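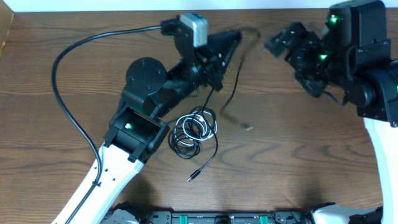
Mererid Cadwaladr had driven 35 miles to the open day at Ornton, and she meant to get her money's worth out of it, even though it was free and the tea was free too. She'd taught sewing for most of her life, and she stood at the table with her handbag held in front of her, watching those two arms consider a piece of cable the way her beginners used to consider a zipper.

"Does it know what a knot is?" she asked.

"It's had up to 300 tries at this one," said Daichi Sugawara, who was very young and very polite, "so I think it has its suspicions."
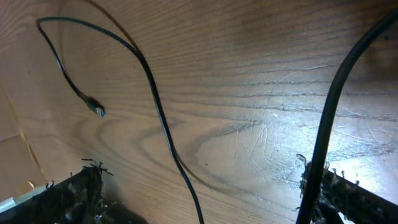

The cable with the blue-tipped plug, from the gripper's side of things.

She laughed at that — a big laugh, the one her sister Elin always shushed in chapel — and set her handbag down on the floor. On the little screen the wood looked as wide as a field, and the cable wandered across it like the lane down to Tastalness.

"Well, tell it to take its time," she said, and went looking for a chair.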